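Naveed Rind
9 min read

1/ People keep asking me whether a machine can do the small jobs in a café or a house yet. I've worked in and around shop fit-outs since 1994 and I've sat through a lot of demos. Short answer: some of them, slowly, if you set the job up first. Longer answer below.

2/ Start with what already works. Dishwashers work. Glasswashers work. The floor scrubber at the shopping centre works, provided no one leaves a chair out. All of these do one thing in a space built for that one thing. We stopped calling them robots years ago.

3/ Then there's the stuff between the big jobs. Filling the serviettes. Topping up sugar. Opening a sleeve of cups. Wiping the sauce bottle and putting it back where it lives. A casual learns all of it in a morning and it never gets written down.

4/ I went to see the Skakik arm in November. It was pitched as a back-of-house helper for small cafés. It could pick up a cup from a marked spot and put it on another marked spot. It did that well. I moved the cup a hand's width to the left and the demo had to be restarted.

5/ That was no disgrace. The cup was hard plastic and stood up by itself. Next thing I asked for was straws. The rep told me straws were "on the roadmap".

6/ Think about what a straw refill asks for. You have a soft bag that changes shape every time you touch it. You have thin things that slide past each other. You need to squeeze a bunch hard enough to keep it together and not so hard that you crush the ones on the outside.
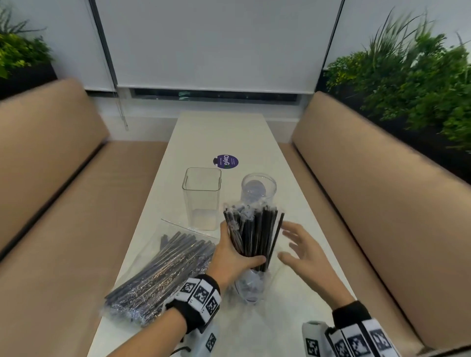

7/ Then there's letting go. Open your hand too early and they fan out over the table. Too late and you drag half of them back out with you. Most people use the second hand as a fence and don't know they're doing it.

8/ The plastic film is worse than the straws. It's clear, so a camera has trouble finding the edge of it. It clings. It catches the light and looks different every time you turn it. Gholamreza Ahmadpour, who I used to do installs with, reckons packaging will hold up kitchen robots longer than food will. I think he's right.

9/ A fair reply is: change the packaging. Put straws in a rigid cartridge, drop the cartridge in, done. Golport tried to sell me on that for a site I was fitting out. It's a sensible idea. But once you have the cartridge, a person can do the refill in 4 seconds and you don't need the robot.

10/ That happens a lot, by the way. You tidy the job up so a machine can do it, and the tidying up turns out to be most of the saving.

11/ On homes. I'm less hopeful there. A café has one brand of straw and one jar, and the jar goes back to the same table. My kitchen has a drawer with rubber bands, a torch, birthday candles and a key I can't place. I'd pay good money for something that could sort that drawer. I haven't seen it.

12/ Laundry gets all the attention. The Vonditero folding unit does a decent T-shirt if you lay it flat on the tray first. Laying it flat is the part I don't like doing. Fitted sheets were not offered.

13/ What has improved is the learning side. The old way was to program each movement. Now they collect a lot of people doing the job by hand and the machine works from that. I've seen it cope with a tea towel dropped in a heap, which I would not have believed when I started.

14/ So my answer for now. Buy the glasswasher. Look at the floor scrubber if you have the floor for it. For refills, wiping and anything in a soft bag, roster a person. I'll go back to Skakik next November with my own bag of straws.

Share · 1792 shares · 9 comments

Comments

gholamreza_a: Still say packaging. Try cling wrap on a new roll, I can't find the end of that myself.

Adeyemi Catering Supplies: We stock a rigid refill for straws and stirrers. Slower seller than the bags, to be fair. Bags are cheaper.

mel.k: What did the floor scrubber cost to run? Ours spent more time parked than cleaning.

Naveed Rind: @mel.k depends on the floor. If you have to move the furniture for it, a mop is quicker.

tomo_b: The drawer. Yes. Take my money.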